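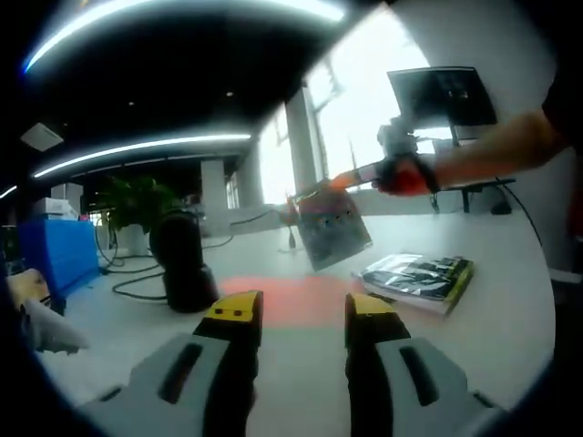 9 min read

4. What stays on the table

4.1 The long table at Plandville

We promised in the previous section to come back to the long table, and we would like to take our time over it, for it taught us more about shared work surfaces than any of the private desks did. The Plandville office belongs to the Gotach group and is the smallest of the sites in the study. Its people come and go between projects, most of them have no fixed seat, and the table is where a good part of the day's work gets put down. It is also where a good part of it gets left.

Readers will remember that we use the word "resident" for a thing that is still in its place at the end of the day and again the next morning, and the word "visitor" for a thing that comes out for a task and goes away with it. The line between the two sounded very clear when we wrote the protocol in February. At the table it was a good deal softer. A pile of magazines or booklets is a lovely case of this (there is a flat one on the white surface at the opening of this section, with a mostly black and silver cover on top). Reading matter of that kind comes to a table as a visitor, gets leafed through over coffee, and then becomes the thing one sets other things down on. By our second round of visits we had learned to ask people about the bottom item in a pile and to leave the top one alone, and the answers were much richer for it!

Over the whole study we logged 104 residents on shared surfaces, and we will say right away that the number matters less to us than the stories told about them. When we asked whose a thing was, people were generous and vague. They told us what it was for, who had last needed it, which cupboard it had once lived in, and only now and then who owned it. We had left a single line for "owner" on the form. We should have left half a page.

4.2 Cables

Cables deserve their own few paragraphs. They are the residents that people apologized for most often, and also the ones they were least willing to move. A cable is pulled across a table in a hurry, usually to reach a screen or a speaker, and from then on it is treated with a kind of respect, as though something important might go dark if it were lifted. In our interviews the same sentence came up in one form or another at every site: "I think that one is still in use."

The tidying sessions followed the Economou routine described in Section 3. Each session lasted 15 minutes, with everybody who happened to be in the room invited to join, and the rule was that anything without a clear use went into a box at the end of the table and could be taken back out later without asking. We were fond of this last part of the rule and so were the participants. It took the sting out of tidying a surface that belongs to everybody. Still, cables seldom made it into the box. People coiled them, nudged them toward the edge, or let them drop down to the floor, where they stopped counting as clutter on the table and quietly began to count as a nuisance for whoever swept. 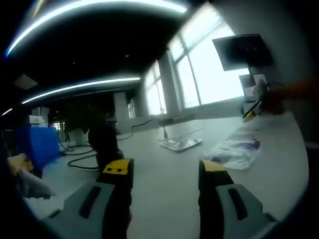
Figure 4. The long white table and the floor beyond it, with black cables lying near the potted plant and the blue box.

We went back and forth over whether to include the floor in our log at all. The first version of the form stopped at the table's edge, and it gave a rather flattering picture of the sessions. After a lively afternoon of discussion we added a column for things that had gone "down or beside," and we would encourage anyone repeating the study to do the same from the start. A shared table has a sort of halter of floor around it, and the two ought to be read together.

4.3 Wrappers, bags and trays

Packaging was the group we had expected to be the easiest, and it gave us the most trouble. A clear plastic bag with printing on it may be trash, or it may be the only place where the part number of something is written down. We met both kinds. Participants at the Jisisitz site kept their empty bags in a drawer for exactly this reason, and they were quite right to: twice during our visits a bag was fetched back out and read. At Plandville there was no such drawer, so bags stayed on the table, a little crumpled, near whatever they had come with or near whatever had been handy at the time.

Trays work the other way around. A tray is brought in to keep small things together, and for a week or two it does. Then the small things find other homes and the tray remains, flat and polite, taking up its share of the surface. We asked several people whether an empty tray should be logged as tidy or untidy. Most of them laughed and said it depended on the day. 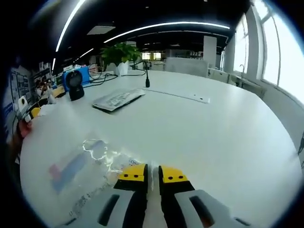 4.4 Keyboards, microphones and the matter of angle

One small observation belongs at this point, though we don't quite know what to do with it. Keyboards on shared tables often sit at a slant. On a private desk they tend to be squared up to the edge, or to the screen; on the long table a keyboard may rest diagonally, well in from the edge, as it does in the view just before this heading. Several participants told us that a slanted keyboard reads as free to use, while a straight one looks as if somebody is coming back to it. Thin standing things, such as a gooseneck microphone, seemed to get the opposite treatment. People steered their cups and papers around them and hardly ever asked to have them moved.

We would be glad to see this looked into with proper care. Our own notes on angle were kept only from the middle of the fieldwork onward, and they lean heavily on one table, one plant in a white pot that everybody was fond of, and the patience of the people who worked beside it. The next section turns to the private desks, where the owners were easier to find and the piles were a great deal taller.

Posted in: Workplace Studies / Shared Spaces

Related papers
- Where the Scissors Live: Drawers and Memory in Small Offices
- Sharing a Kitchen Counter: Notes from the Jisisitz Site
- The Economou Routine, Revised Protocol
- Plants, Pots and Who Waters Them

Contact the editors | Copyright and reuse | Back to top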